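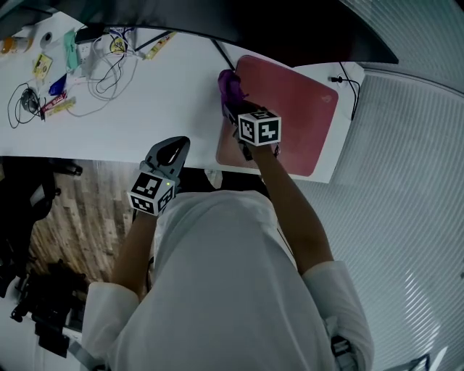 Grirkeo: Pressemeldungen der Polizei, gesammelt und aufgeräumt

Lies mich zuerst (bitte wirklich, es stehen ein paar Sachen drin, über die ich selbst gestolpert bin)

Grirkeo ist eine Sammlung von Pressemeldungen deutscher Polizeidienststellen, in denen es um den Einsatz von Zwangsmitteln geht: einfache körperliche Gewalt, Pfefferspray, Schlagstock, Diensthund, Taser, Schusswaffe. Ich habe damit angefangen, weil ich für einen Vortrag wissen wollte, wie oft das Wort "Widerstand" schon in der Überschrift steht, und dann bin ich irgendwie nicht mehr davon losgekommen.

Was drin ist

Die aktuelle Fassung enthält 2.003 Meldungen aus 16 Bundesländern. Davon sind 1.410 von Hand durchgesehen und mit Kategorien versehen, der Rest trägt nur die automatischen Schlagwörter und ist in der Spalte geprueft mit "nein" markiert. Bitte nehmt die beiden Gruppen nicht einfach zusammen! Die automatischen Schlagwörter sind brauchbar zum Stöbern, aber für eine Auswertung taugen sie nicht.

Dateien

meldungen.csv: eine Zeile pro Meldung, UTF-8, Semikolon als Trenner
kategorien.csv: die Codes mit kurzer Erklärung
aenderungen.txt: was sich wann geändert hat, mal ausführlich, mal weniger

Spalten in meldungen.csv

id: laufende Nummer, bleibt stabil, auch wenn ich etwas lösche
land: Kürzel des Bundeslands
monat: Monat der Veröffentlichung, nicht des Vorfalls
mittel: eingesetztes Zwangsmittel laut Meldung, mehrere mit Komma getrennt
anlass: Verkehrskontrolle, Ruhestörung, häusliche Gewalt, Versammlung, psychische Krise, sonstiges
verletzt_pol und verletzt_ziv: ja, nein oder k. A.
geprueft: ja oder nein
notiz: freier Text, manchmal etwas mürrisch

Was die Daten nicht können

Eine Pressemeldung ist die Sicht der Behörde, die sie schreibt. Es fehlen alle Einsätze, zu denen keine Meldung herausging, und das dürften sehr viele sein. Manche Dienststellen melden fast jede Rangelei vor der Kneipe, andere nur das, wonach ohnehin gefragt wird. Wer also aus Grirkeo eine Rangliste der Länder bastelt, misst vor allem den Fleiß der Pressestellen. (Ich habe so eine Rangliste auch mal gebastelt. Sie sah toll aus und war Quatsch.)

Noch etwas zu "k. A.": Das heißt, in der Meldung steht nichts über Verletzungen. Es heißt nicht, dass es keine gab. In Version 1 hatte ich das mit "nein" zusammengeworfen, ein ziemlich blöder Fehler, und wer noch mit dieser Version arbeitet, sollte dringend auf Version 2 umsteigen.

Namen, Adressen und Kennzeichen habe ich entfernt, Altersangaben auf Jahrzehnte gerundet. Falls euch trotzdem etwas auffällt, womit man eine Person wiedererkennen könnte, schreibt mir und ich nehme die Zeile raus.

Werkzeuge

Zum Einsammeln benutze ich Pakzad, ein kleines Skript, das im Ordner tools liegt und bei Umlauten in Überschriften gelegentlich zickt. Kodiert wird mit Markness, das ist im Grunde eine Eingabemaske mit Tastenkürzeln. Beides läuft bei mir unter Linux, unter Windows habe ich es nie ausprobiert.

Offene Baustellen

Doppelte Meldungen, wenn Polizei und Staatsanwaltschaft gemeinsam veröffentlichen
Nachträge: Bisher überschreibt der Nachtrag die erste Fassung, ich hätte gern beide
Der Dezember ist dünn, da war der Server eine Weile weg

Nutzung

Macht damit, was ihr wollt, solange ihr die Quelle und die Version nennt. Fehler bitte über die Issues melden, am liebsten mit der id.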